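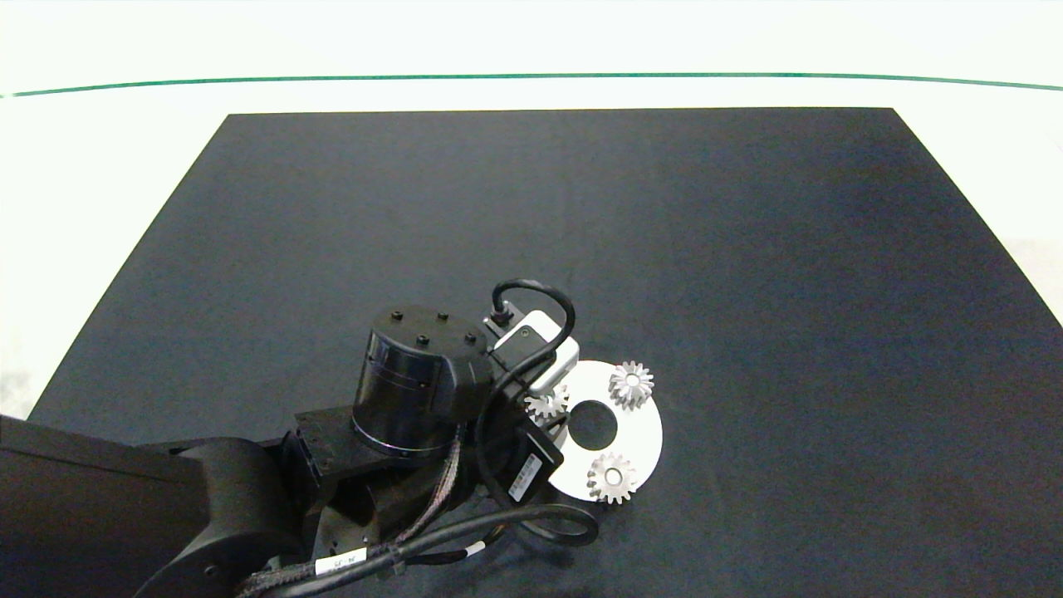 Black mat on the white table, green line along the far side.

1/ Thread on work mats, specifically the big black one on my white table. Three people asked about it after the last bench thread, so the answers are going in one place.

2/ The table top is bright white. White is good for finding dropped parts and bad for nearly everything else. Under the ceiling panel it throws light straight back up at you, and after a couple of hours of small work your eyes know about it.

3/ A matte charcoal mat fixes most of that. The surface has a slight speckle to it. I'd have bought plain, but the speckle hides lint and dust between wipes, so I've stopped objecting.

4/ Size. Mine covers most of the table in front of me and leaves white showing at the sides. Leave that margin. If the mat runs right out to the edge of the table, your forearm catches it every time you lean in and the corner starts to lift.

5/ Ghislain Gill asked whether the dark green line past the mat is there for alignment. No. It belongs to the table and it curves down at both ends, so it's no use as a datum. I square the mat by eye to the straight part of it and leave it there.

6/ Adhesive: none. I tried double-sided tape on the previous mat in April. It held well enough, then left a residue on the white surface that took most of an evening and a plastic scraper to shift. A mat this size stays put under its own weight.

7/ If yours does creep, clean underneath it before you buy anything. Grit acts like ball bearings. Lift one side, wipe the table and the back of the mat with a damp cloth, let both dry fully, lay it down again from one side to the other so you don't trap air.

8/ Flatness. It came rolled and was a nuisance for 9 days. The advice on the packing slip was to roll it the opposite way. That gave me a mat with a wave in it. What worked was laying it face down in a warm room with books along the curled edge and leaving it alone.

9/ Don't use a hairdryer. Kamarul Rahman used a hairdryer. His now has a permanent shiny patch the size of a saucer, and shine is the thing we were paying to avoid.

10/ Cleaning. Cool water, one drop of washing-up liquid, soft cloth, wipe in one direction, then again with plain water. Skip the second wipe and you get faint streaks that only show at a low angle, and then you can't stop seeing them.

11/ Isopropyl is fine on mine in small amounts for flux and marker. Test a corner first. Some rubbers don't mind it and some go chalky. The seller's listing for mine said "compatible with most cleaners", which tells you nothing.

12/ Question from Cempaka Tarigan: is it anti-static? The version I ordered isn't sold as such and I don't treat it as such. Black and rubbery doesn't mean dissipative. If you need ESD protection, buy a mat with a stated resistance and a grounding stud, then measure it.

13/ Cutting. Also no. It isn't self-healing. I keep a small cutting mat in the drawer and put it on top when a blade comes out. Two seconds of effort, and I have still managed to forget.

14/ Contrast. The trade-off with charcoal is that black parts vanish. Screws with a black oxide finish are the worst of it. I put those in a pale dish before starting. If most of your hardware is black, a mid-grey mat is the better choice and you can ignore half this thread.

15/ Photos. Phones overexpose against a dark mat and the white table behind it blows out. Drop exposure by a stop, or tap on the white strip to meter and lift the shadows afterwards. The second method gives a cleaner mat texture.

16/ Noise. Setting a heavy tool down on the bare table used to be audible in the next room. On the mat it's a thud. I didn't measure this. The person in the next room has stopped mentioning it.

17/ What I'd change: rounded corners. Square corners are the first bit to curl on any mat I've owned. You can round them yourself with a coin as a template and a fresh blade. I haven't, as I'd have to take the mat off the table first and it's finally flat.

18/ Alternatives I've had on this table: a Farholm desk pad (too soft, pens went through the paper) and an offcut of rubber flooring from Sinaga (good surface, smelled of tyres for a month). The flooring is now under the washing machine, doing well.

19/ Arif Hutapea wants to know if a mat is worth it when you only use the table at weekends. If the table top is white and glossy, yes. If it's bare wood you don't mind marking, spend the money on a better lamp.

20/ Replies are open for cleaning questions. I don't have a discount code.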